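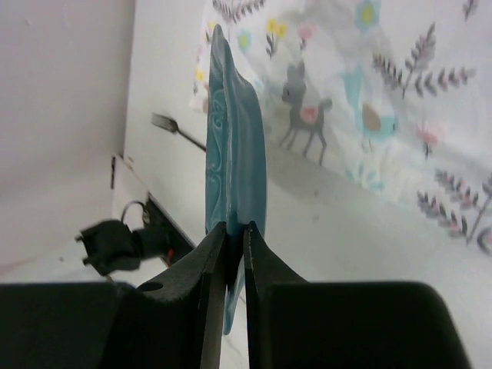 How to check an air quality claim before you repeat it. Start with the number itself. A headline says ozone cuts crop yields by 5 percent, and you should ask which crop, where, and compared with what. What ends up on a plate, even a nice teal one with a scrolled pattern, passed through a lot of weather first. One bad August proves very little.

Next, find the monitor. A reading taken 70 miles from the field is a guess – maybe a decent one.

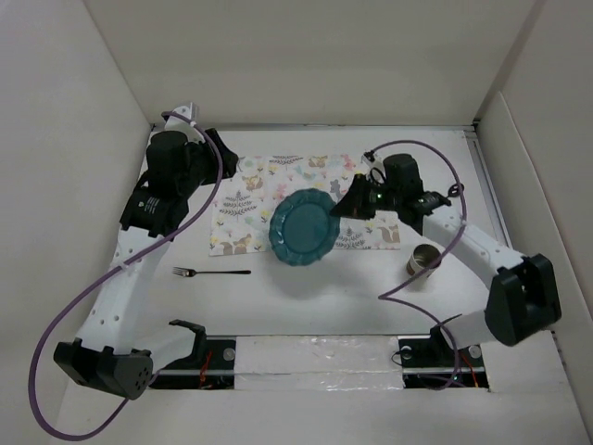 Then look for the error range. If the press release leaves it out, open the paper. If the paper leaves it out too, I'd stop there.

Print this page | E-mail this page

Comments

Saimi Ahonen: Our nearest monitor is at 400 feet, the farm is in the valley. Does that matter?

Sabine Haberkorn: It can. Check the overnight readings.

Contact | Copyright Clirnex | Back to top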